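旧台式机拆检与零件回用项目 进展报告

致：Ametepe基金 项目联络人 Ritu Kanaujia
自：Nallel旧机再用工坊 Fahad Bukhari
日期：2025年10月11日

Ritu，你好：

上次通话时你说，报告不必写得太正式，只要能看出钱花在哪里、活干到哪一步就行。这句话我很高兴地当真了，所以下面会有不少工作台上的细节，读起来可能有点啰嗦，但这些细节正是这一阶段最让我们兴奋的地方！表格和票据扫描件另附，正文里就不重复贴了。

一、目前的情况

项目一开始定的目标很朴素：把机关、学校和小公司淘汰的台式电脑收进来，拆开检查，能整机再用的配好零件送出去，不能整机再用的把好零件留下来，剩下的交给正规的回收渠道。到这次报告为止，我们一共登记入库1,269台。登记的意思是机箱上已经贴了我们的编号，型号、来源和外观状况都录进了Skanex（我们的库存表，名字是早期随口起的，后来大家都这么叫，就没再改）。

入库的机器里，老式的立式机箱占了大头，黑色外壳、前面板又厚又结实的那种。刚开始我对它们没什么感情，觉得笨重，又占地方。拆了几个月以后，我的看法完全变了。这种机箱的内部其实很体贴，硬盘托架和光驱架上多半有蓝色的塑料卡扣，看到蓝色就知道那里可以拨开或者抽出来，很多步骤用不着螺丝刀。对一个要反复拆装的工坊来说，这简直是礼物。

台面方面，八月份换成了浅灰色的条格金属桌，机箱侧躺着放，内部朝上，主板、内存槽、扩展卡和线缆一眼就能看全。以前机箱立着拆，光线进不去，靠里的插头全凭手感。换了姿势以后，整个检查流程顺得多，我真希望一年前就这么干。
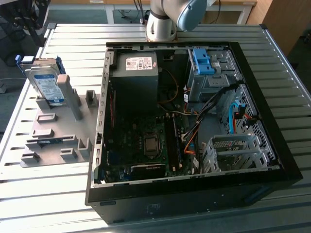 内存条要不要在第一次开箱时就全部取下来？
第一次开箱先留在槽里，等外观检查和通电记录做完再取，取下后单独装袋，按容量和代数入盒。

这条规矩写进了新版的操作单，钉在工作台旁边的墙上。写下来之后，大家交接班时少了很多来回确认的话，Skanex里的记录也整齐了。旧版操作单上只有一句“取出内存及硬盘”，没有讲先后，结果每个人有每个人的拆法。新版把先后写死了：断电、侧放、开侧板、看灰尘和鼓包电容、拍编号、通电记录，然后才轮到取件。

二、零件怎么拆，怎么摆

这一部分我想多写一些。申请书里我们只用了一句话讲“零件分类暂存”，当时确实没想到，“摆”这件事会值得花这么多心思。

拆机最容易出错的时刻，往往在零件离开机箱以后的那几分钟。硬盘放在桌角，内存压在一叠单据下面，螺丝滚到机箱底下去了，这些我们都经历过。所以这一阶段做了一件很有意思的事：给台面配了3D打印的零件托座。灰色的一块平板，上面有立起来的小块和卡槽，放在机箱左手边，零件拆下来直接插进槽里，等登记完再统一收走。

第一版托座的槽开得太紧，带着塑料支架的硬盘插不进去。第二版放宽了，又松得东倒西歪。现在用的是第三版，旁边加了一根高立柱，硬盘靠着它立得比较安稳。打印、改稿、报废件全部算上，这一项共花费3,940元，都在小型工具一栏里列支，没有超。我个人觉得，这是整个预算里花得最开心的一笔。

托座上槽位之间的距离也调过好几轮。槽挨得太近，取件时会碰到旁边的东西；离得太远，平板就要做得很大，桌上又放不下。眼下这个大小和机箱并排摆着正合适，人站在桌前不用挪步。

处理器这一步我们格外当心。插座上的金属固定框和压杆用久了，手感各不相同，有的轻轻一抬就开，有的要先往外拨一点再抬。插座敞着的时候，操作单要求不要在机箱上方递工具，也不要把线拉过主板中央。新加入的同事一开始都觉得这条太严格了，等到第一次用放大镜看见歪掉的触点，就再也没有人抱怨。

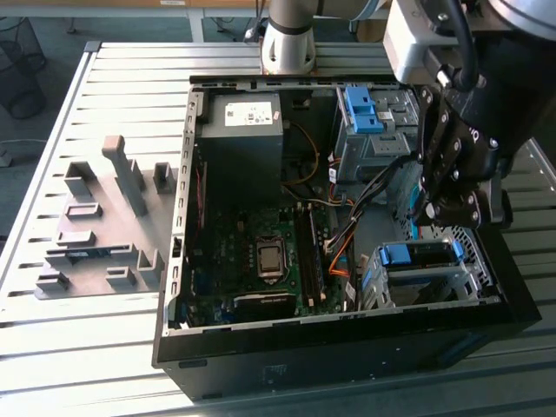

线缆的整理也在这一轮里定了规矩。老机箱里的线真的很多：电源出来的一束，光驱架那边过来的一束，还有颜色各异的SATA数据线，浅蓝的、橙色的都有。以前我们习惯把所有的线先拔光，图个清爽，装回去的时候再慢慢认。现在改成只拔需要拔的那一头，另一头留在原处，拔下来的接头顺着机箱边沿放好。装回时少走了不少弯路，接头磨损也轻。

有一种情况例外：如果电源本身被判为不合格，那就连同它的全部线束一起取下，扎好，标签朝外，放进待回收箱。电源外壳上的白色标签请务必保留，后面做回收交接时要核对。有两次标签被撕下来贴在了本子上，本意是方便抄写，结果交接时对不上号，白白耽误了半天。

灰尘是另一个话题。收来的机器，有的内部干净得像没开过机，有的从电源风扇那里能揪出一整团灰絮。我们把除尘放在了取件之前，地点也挪到了靠窗的角落，和拆检台分开。这个改动很小，效果却非常明显，拆检台上的托座再也不用每天擦了。

三、硬盘的处理

硬盘是捐赠单位最关心的部分，几乎每一家在签交接单之前都会问到，所以流程也写得最细。

硬盘从机箱取出以后，连同它的塑料支架一起立着放进托座，标签一面朝向操作的人，序列号先录入，再读健康状态，再擦除。支架暂时不拆。擦除通过的硬盘回到库存，擦除不通过的进入物理销毁的箱子，箱子上锁，钥匙由我和仓库各保管一把。捐赠单位如果要求现场销毁，我们也可以安排，目前有两家提出过，都已经办完，回执在附件里。

支架的去留讨论过一阵子。起初我们一律拆掉，把裸盘叠起来放，节省地方。后来发现，同系列的机箱缺支架的情况比缺硬盘还多，没有支架，好硬盘也只能晃晃荡荡地搁在架子里。现在支架跟着硬盘走，多余的另外存一盒，蓝色的一大盒，看上去还挺喜庆！

小块的电路板也用同样的办法，拆下来先放进托座的槽里，不直接搁在金属桌面上。登记之后装进防静电袋，袋子上写机器编号和日期。袋子的消耗比预想快，下一次采购我会多订一些，金额很小，仍在耗材一栏之内。
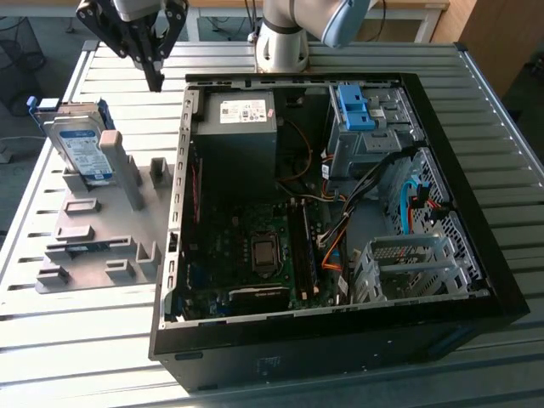 四、整机再用的第一批

现在讲最让人高兴的部分。

第一批整机共50台，全部配齐内存和硬盘，装好系统，跑过一整夜的测试，送到了Misska社区学习点。Misska下面有15个小教室，分散在几个街区，有的设在居民楼底层，有的借用活动室的一角。每个教室的电源插座、桌子高度、网络情况都不一样，所以送机之前，我们先去看了场地，把显示器和键盘也一并配好。

交机那几天我基本都在现场。有一位教缝纫的老师，原来一直用手机给学员看版型图，屏幕太小，大家要轮流凑过去。机器装好的当天下午，她就把图纸放到了显示器上，一屋子人围着看，讨论得热火朝天。还有一个教室把机器排成了一个半圆，说这样老师走动方便，我觉得这个主意很好，已经推荐给了别的教室。

反馈当然也有要改进的地方。最集中的是噪音，老机箱的风扇在安静的小房间里确实听得出来。我们换了一批轴承发涩的风扇，情况好转了一些，但还没有好到可以不提的程度。其次是前面板的USB口，有几台接触不稳，已经换了从零件库里拆出来的同款。零件库第一次派上这样的用场，从接到消息到换好，没有花一分钱的采购费，我当时真的很得意。

还有一点值得写下来。教室里的老师们对“旧”这个字比我们想象中宽容得多，他们在意的是开机快不快、坏了有没有人管。所以我们给每个教室留了一张纸，上面有报修电话和三条自查的办法：查电源线，查显示器线，重启一次。这张纸目前解决了大约一半的报修，剩下的才需要上门。

五、人和培训

工坊现在固定有六个人，两班轮换。每位新同事的第一周只做两件事：录入和除尘。第二周开始上拆检台，跟着老同事走完全流程，然后自己拆一台从头到尾，再原样装回去，能点亮就算过关。原样装回去这一关，几乎每个人都会卡一下，多半卡在前面板那排小插针上。我们为此做了一张放大的插针对照图，贴在操作单旁边，效果很好。

培训材料也重写了。旧材料是从网上东拼西凑来的，图文对不上，术语也不统一，同一个部件在三页纸上有三个叫法。新材料统一了叫法：电源、主板、处理器插座、内存槽、扩展卡、光驱架、硬盘托架，每个词只有一个意思，Skanex里的下拉菜单也照着改了。改完那一周，录入里的“其他”一项几乎空了，看着真舒服。

安全方面没有发生工伤。有过一次手指被机箱内侧的金属边划到的小口子，当场处理好了，之后我们把手套从“建议”改成了“必须”，各个尺码都备齐。早先只有大号，手小的同事戴着反而不灵活，难怪大家不爱戴。 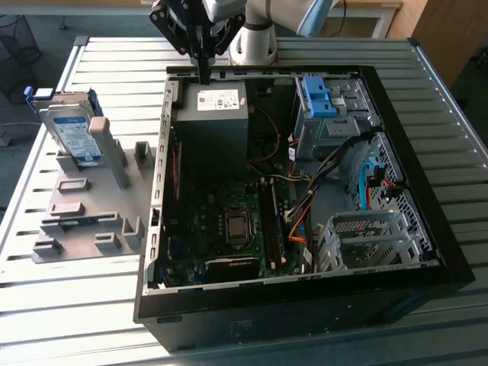

六、遇到的问题

存放空间紧张。机器收进来的速度比送出去快，走廊一侧已经堆到了齐胸高。我们和房东谈过，隔壁的一间小库房可以从下一期开始租给我们，租金在预算的机动部分里能够承担，但需要你们书面同意调整科目。申请单随信附上，麻烦你抽空看一看。

内存供应不均衡。淘汰的机器里，小容量内存多得用不完，大一点的却很抢手。第一批整机把好内存差不多用光了，第二批要么等新的捐赠，要么少量采购。我倾向于先等一等，有一家设计公司答应在搬办公室时把旧机器给我们，他们的配置通常不错。

登记滞后。有一阵子拆检快、录入慢，零件装了袋却还没有进Skanex，盘点时对不上数。现在规定当天拆的当天录，录不完就停下来不拆。执行以来，账和实物已经能对上，只有少数早期的散件还在补录。

回收渠道的交接周期偏长。不能再用的部分由合作的回收方上门拉走，原定每月一次，实际有时会拖。我们正在谈改成按箱数触发，满了就来。对方口头上表示可以，合同还没有签，签了以后我会把副本发给你。

七、资金使用

主要支出有四项：场地，人员，小型工具和耗材。场地和人员按计划执行。小型工具一栏除了零件托座，还买了新的螺丝刀组、防静电腕带和一台放大镜灯，放大镜灯是大家投票选出来的，买回来之后果然是最抢手的一件东西。耗材主要是防静电袋、标签纸、扎带和导热硅脂。

运输费用比预算低。Misska那边有自己的小货车，来回时顺路帮我们带了几趟，油费由我们承担。节省下来的部分，我建议留作第二批送机时的显示器转接线费用，很多旧显示器只有老接口，转接线每一次都不够用。

八、接下来的安排

第二批整机的拆检已经开始，机型比第一批杂，所以会先按硬盘托架的式样分堆，同一式样的集中拆，托座也不用来回换。零件库准备对Misska以外的学习点开放，先从电源和内存做起，填一张表就可以领，旧件拿回来交换。

托座的第四版也在画了，想给扩展卡加一组窄一些的槽，再把高立柱的底部加厚。画图的同事已经发给我三个方案，我都喜欢，正在发愁怎么选。等打印出来试用一阵，我会把图纸整理好放到公开的文件夹里，别的工坊可以直接拿去用。

另外想邀请你有空过来看看。上午来比较好，光线足，拆检台上通常正开着一台机器，也能赶上同事们交接班时的那场小讨论，内容五花八门，从卡扣怎么拨到午饭吃什么都有。来之前打个电话，我去门口接你，楼道的指示牌还是上一家租户的，很容易走错。

如果对科目调整申请有疑问，直接打给我就行，不用等下一次例会。

Fahad Bukhari
Nallel旧机再用工坊

联系我们 | © Nallel旧机再用工坊 保留所有权利 | 返回顶部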